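Lomoleo opens second workshop in Cillach for reconditioned office printers

Cillach, 11/2/22 – Lomoleo, the supplier of reconditioned printers and multifunction machines for offices, has opened a second workshop in Cillach. The new site will receive used machines from leasing companies and public offices, and will return them to the market with a full service contract. The first workshop, in Bastos, stays open and will continue to work on large production printers.

The company has signed leases for two neighbouring units on the industrial estate. One unit is for receiving, cleaning and storage. The other is for repair, print testing and packing. With both units in use, the Cillach site can prepare 200 machines in a month.

"Our customers were waiting too long," said Lurdes Aguiar, managing director of Lomoleo. "A school or a small accountant's office does not want to hear that the printer will come after the summer. They want a date, and they want it to be kept. With Cillach we can give this date at the moment of the order."

Each machine that arrives at the workshop is registered by its serial number and its page counter. The rollers, the fuser and the paper trays are checked, and worn parts are changed for new or reconditioned ones. The hard disk, where there is one, is erased and the customer receives a certificate for it. Before packing, every machine must print 200 pages without a fault, on both sides of the paper and from all trays. If it stops one time, it goes back to the technician and the test begins again from the first page.

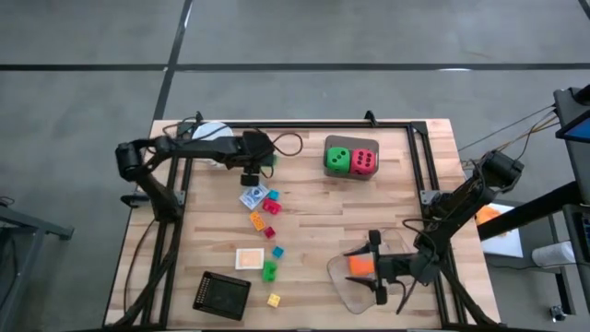 Wooden-topped table with two black robot arms.

Lomoleo has also made a new agreement with Dremex, which will supply toner and spare parts for the reconditioned range. Under the agreement, parts for the most common models are kept in stock in Cillach, so a service technician can collect them on the same morning. Before, these parts were ordered from outside the region, and a customer could be without a printer for several days.

"The most frequent question on the telephone is about parts," said Lourenço Simões, who is responsible for service at the company. "People are afraid that an older model cannot be repaired. For the models we sell, we keep the parts for as long as the contract runs – this is written in the contract, on the first page."

The guarantee for reconditioned machines is now three years, for all contracts signed from the opening of the new site. It includes labour, travel and all parts, but not paper or staples. Customers who already have a contract from the Bastos workshop can change to the new conditions at their next renewal, without a fee. They will receive a letter with the details.

Offices that wish to give back an old printer can ask for collection through the Lomoleo service desk. Machines from other suppliers are accepted also, if they are complete and have their power cable. A machine which cannot be repaired is taken apart, and the good parts are kept for later repairs. The rest goes to a licensed recycler.

The Cillach workshop will hold an open morning for business customers in April. Visitors can try several models from the reconditioned range and speak with the service team about contracts and running costs. Places must be booked before with the service desk.

About Lomoleo
Lomoleo sells, rents and repairs reconditioned printers, copiers and scanners for offices, schools and public services. The company has workshops in Bastos and Cillach.

Press contact
Lurdes Aguiar, Lomoleo, Cillach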